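Laundry Corner, Before and After
Posted 3/19/18 by Josefien Koster
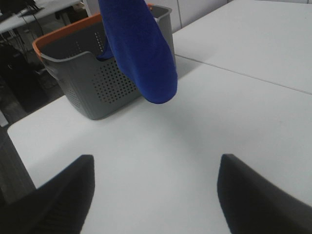

The laundry room at our house is 11 feet long and not much wider than the door, and for years the clean clothes went from the dryer to the couch and stayed there. Over the winter I moved the folding into the spare room, put a table in, and sorted out the baskets, hooks and shelves one weekend at a time. I mentioned it in the newsletter, and these are my notes. More pictures will be added as the shelves get finished. The captions for those are written up already and I have left them in order below.

THE TABLE
White top, plain edge. I wanted white so that dark socks and stray threads would show up. It came from Renar, secondhand, and I paid $70 for it with the legs. The height suits me. My husband is taller and says it is low for him, so he folds sitting down.

THE BASKET
Gray plastic with an orange rim. The sides have small round holes in rows, which lets some air through if you leave things in it overnight. There is a handle opening in the side. I use this one for small items only: socks, washcloths, cleaning cloths. Shirts and pants go straight to the piles and never into a basket, or they have to be smoothed out again.

BLUE CLOTHS
Royal blue is the color for cleaning cloths at our house. Anything that color goes to the kitchen or the car and does not get mixed in with face cloths. I started this after the bathroom cloths kept ending up under the sink. Yellow was the other choice, but it shows every stain.

SOCKS
Pairs are matched on the table and rolled once, with no turning of the cuff, which stretches it. Singles go back in the small basket until the next wash. After a month they become dust rags. We had 11 singles at the start of the year and are down to two.

THE SHELF WALL
Brackets and boards from Van Beek. The lowest board is at elbow height and holds towels. The next one up holds sheets, each set folded inside its own pillowcase. The top board is for things we use twice a year, such as the picnic blanket and the spare comforter. I had to move one bracket to hit a stud, and the old hole is filled but not painted yet.

HOOKS BEHIND THE DOOR
One row, screwed into a strip of pine. Shirts that need to hang go here directly from the dryer. The strip is a little longer than it needed to be and I had to trim it so the door would open all the way.

THE DRYING RACK
A folding rack from Mateck. It stands by the window when in use and slides behind the door when it is not. Two of the rods are slightly bent from when we dried a rug on it. Sweaters go flat across the top.

DETERGENT AND SUPPLIES
These stayed in the laundry room on the ledge over the washer. I decant the powder into a jar with a 500 ml scoop line marked on the side in tape. Stain remover, a soft brush and the lint bags are in a shoebox next to it. The bags are for bras and tights.

LABELS
Made on the label printer from work, with permission. Black on white, lower case. There is one on the front of each shelf and none on the baskets, which get swapped around too much.

THE IRONING BOARD
Same board as before, with a new cover. The old cover had a scorch mark on it from the previous owner and the padding had gone flat. I iron less than I used to. Tablecloths and work shirts are about all that get done now.

THE FLOOR
Still the old dark floor. I looked at replacing it and got a price, then decided to leave it alone. A runner will go along the table when I find one the right width.

WHAT IT COST
The table was the largest single item. Boards, brackets, hooks and paint together came to nearly as much again. The rack we already had.

STILL TO DO
Paint over the filled hole. Find the runner. Put a brighter bulb in the ceiling fixture, as the far end of the shelves is dim in the evening. Otside has a wall lamp I like, but I am waiting to see what the room is like in May when the light comes in from the other side.

Questions about any of the parts can go in the comments under this page. I check them on most evenings. If you want the cutting list for the shelves, leave a note there and I will post it with the next set of pictures.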